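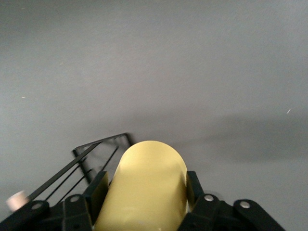

1/ Finally shot a whole roll with the Tolmont, the little film camera I picked up back in March. Twelve frames, all of them out at the lake. I was so nervous loading it!

2/ Metered everything at 100 and then gave it a bit extra in the shade (old habit). Two frames came out thin, the rest look great.

3/ The Sendura lab does scans now, so I'm sending the next roll there. Color this time. Anybody tried them with slide film?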